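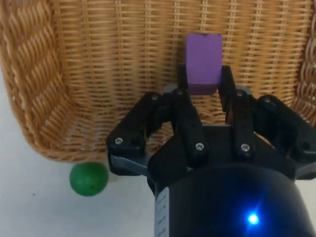
23 May 2019

Up before six again. Coffee, toast, then straight into the front room, where I had promised myself I would get the toy shelves sorted before the end of the week. The new tenants at Fombridge move in on the first of June and I said they could have whatever we don't want. That means deciding what we don't want.

Started with the blocks. They had spread over the whole house during the winter. There were some under the couch, a few in the drawer with the dish towels, one in my gardening boot. I walked from room to room with a mixing bowl and picked them up as I went, then tipped the lot out on the rug and looked at them. The set was sold as 100 pieces. I counted and got to 92, so 8 are missing. I would have guessed more.

Washed them in the sink in warm water with a little dish soap and laid them on a towel by the window. The paint has held up on most of them. The yellow ones look the worst, with gray along the corners. The purple ones still look nearly new and I don't know why, they were in the same tub as all the rest. Two of the reds have tooth marks, and I put those aside to keep.

The plastic tub they came in split down the side at Christmas and I have been holding it together with packing tape. Threw it out. I had been going to buy another one, but the wicker basket from the hall was only holding scarves, and it's nearly summer, so the scarves went into a pillowcase on the closet shelf and the basket is for blocks now. It's a good basket. The weave is tight enough that nothing small falls through, and the sides are that thick twisted kind that don't sag when you drag it across the floor. I bought it at the Gindholm market the year we moved here and paid too much for it. Shook it out on the back step before using it. A lot of lint, a hairpin, a bus ticket.

Ate lunch standing up. Cheese sandwich and the end of the pickles.

After lunch I did the puzzles, which took much longer than the blocks. The big one is 900 pieces and has never been finished by anyone in this house. I was not going to count that one. I put a rubber band around the box and wrote "may be short" on a piece of masking tape. The wooden farm puzzle has all its animals except the goose. The two alphabet ones had been mixed together in one bag, and I sat on the floor for most of an hour pulling them apart, and then found I had two letter Rs in one and none in the other. Swapped them. Done.

Rain from two until four. I had sheets on the line and didn't get to them in time, so they are hanging over the doors now and the whole upstairs smells damp. Turned the radiator on in the small bedroom, in May.

The Proltard man called while I was taking the sheets in, about the washing machine. The part is not in yet. He thinks early next week. I said that was what he told me last week, and he said yes, it was. The machine still runs, it only leaks on the long cycle, so I will go on using the short one and keep the old bath mat under it.

Back to the front room after that. Wiped the shelves down with vinegar and water. The bottom one has a ring on it from a plant pot and I couldn't shift it, so the basket goes there and covers it. Books on the middle shelf, tallest on the left. Puzzles on top, where they have to be asked for. The cars are in the old Geagea cookie tin, which is too loud when it gets tipped out, but the lid fits and the cars all go in.

For Fombridge: the farm puzzle, the stacking rings, the pull-along dog, three picture books we have double, and the little drum. I went back and forth on the drum. Put it in the box, took it out, put it in again. It's in the box, and the box is taped shut and standing by the front door.

Found one more block after supper, a green one, behind the radiator when I went up to check on the sheets. Seven to go, then. Didn't bother washing it, just gave it a rub on my sleeve and took it down to the basket.

Back is sore from the floor. Tomorrow: library books, bread, light bulb for the landing, call the dentist about moving the June appointment. Sheets should be dry by morning if I leave the heat on.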